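Search this site
Search

The Quiet Half of the Building

At Tiltico's office services branch in Delham, the carts started moving on their own a year ago last June, and Yamila Retamal still says good morning to them. She has cleaned and set up rooms for the company for most of her working life, and she doesn't see why a machine that carries her clean linens up two floors shouldn't get the same courtesy as anyone else on the shift.

The carts came first, then a sorting arm in the laundry room, and now the company is teaching machines the fiddly work: wiping, folding, straightening, laying a cover on a seat. The teaching is done by people. Staff who used to spend a whole shift on their feet now spend part of it sitting down, holding a pair of hand-held grippers and doing an ordinary chore over and over while the movements are recorded.

Karthik Ranasinghe, who runs the program, told me the team had logged 1,431 takes by the time I visited, and that 687 of them were good enough to keep. "People hear that and think the rest was wasted," he said, pouring me a second cup of very strong tea. "But that's how you learn what your hands do when you aren't minding them."

Mitali Bhattacharjee was one of the first to sign up, mostly (she laughs about this) to get off the stairs. She found it harder than she expected. Cloth slides, your wrists get tired, and a job you could do half asleep has to be done slowly, with two stiff fingers where you used to have ten. 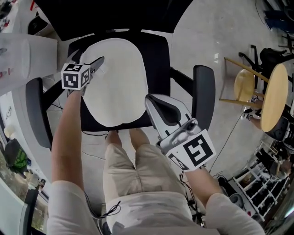
What Happens to the Shift

Nobody at Delham has been let go so far, though Dušan Kos, who speaks for the 40 people on the floor, would like that in writing. He likes the carts well enough and says his back does too. His worry is pay: recording sessions are still paid at the cleaning rate, and he thinks teaching ought to be worth more. Talks on that start again in June, and Yamila has already asked for the morning off so she can go and listen.

Contact us | Copyright Nondov Magazine | Back to top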